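Trincombe FC update – quick one before training. Arif Saragih has signed on for 4 more seasons, so no move to Clondum after all. Great news for the back line. 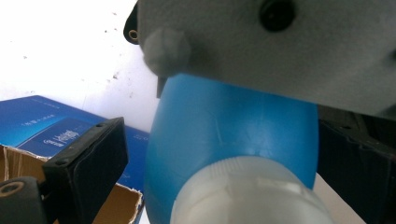 When do season passes go on sale? 29th April, 6 pm, at the club office or through the Imetti app.

Last home game drew 2,216, best crowd since March. Coach Kartini Gunawan rapt with that. Kids clinic still has spots, see Issa at the gate.
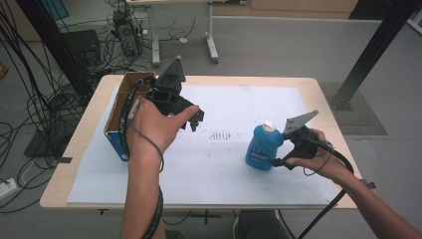

Also need drivers for the away trip – bus only seats 32 and its filling up fast. Boots and shin pads on teh bus please, not in the boot.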